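Party walls in Lovholm

A party wall is a wall shared by two buildings that belong to different people. If one owner digs, drills or knocks something down, the other owner tends to find out through their plaster. This article covers how the town of Lovholm handles that, and since I've lived on both sides of one of these walls (different houses, same street, long story) I'm going to write it the way I'd explain it to a neighbor.

Background

Most of the old center of Lovholm went up as continuous rows. Builders saved money on brick by putting one wall between two houses, and the deeds from that period hardly mention it. You get a line saying the wall is "common," and that's your lot. For a long time it didn't matter much, as people patched their roofs and left the rest alone. Then the Gilani quarter filled up with renovations, everybody wanted a basement, and the town had to write some actual rules.

The notice rule

Anyone planning work on or near a shared wall has to give written notice to the owner next door. Near means within 25 feet if you're excavating, which on those narrow lots takes in the neighbor on the other side too, and sometimes the one behind. The notice goes to the building office at the same time. A phone call doesn't count, and neither does a chat over the fence – I tried that one myself and had to start over!

The neighbor can agree, object, or say nothing. Saying nothing is treated as an objection, and I think that's the best line in the whole ordinance.

Condition survey

Before work starts, a surveyor walks through the neighboring house and writes down every crack, stain and sticking door. The owner doing the work pays. My survey ran to 100 photos and one very thorough paragraph on the pantry ceiling. Keep your copy somewhere safe, because if a new crack shows up later it's the only thing anyone will want to look at.

Fees and deposits

Filing costs $500 for ordinary work and $1,675 if there's digging below the existing foundation. The higher amount includes two site visits from the building office. A deposit against damage is separate and gets worked out case by case, so I can't give you a number for that.

Disputes

Objections go first to a hearing at the Zornholm district office, usually in the morning, and usually over faster than the bus ride there. Both owners can bring their own surveyor. If they still can't agree, a third one is picked by the office and the decision sticks unless somebody takes it to court. Work on the shared wall stops in the meantime, though you're free to carry on with the rest of the house.

Pictures 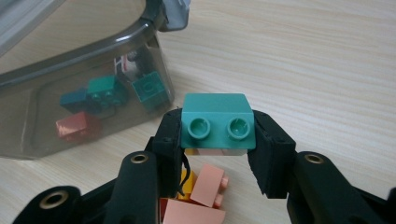
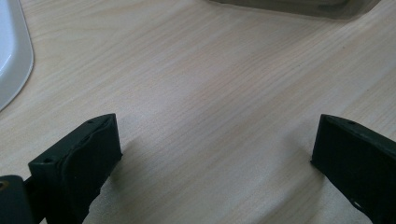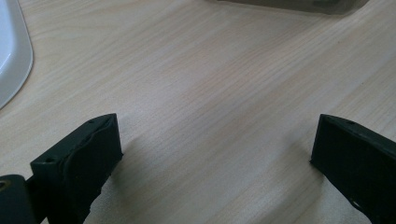 Toy brick in the first, wooden tabletop in the other two.

The Zullance Row case

People in town still bring this one up. An owner on Zullance Row lowered a cellar floor without giving notice, and the shared wall settled enough to jam the front door next door. The town ordered the wall propped and then underpinned, all at the digging owner's expense. The requirement for a second site visit was added the following March.

See also

Boundary fences
Shared chimneys
Right of access for repairs
Basement permits in Lovholm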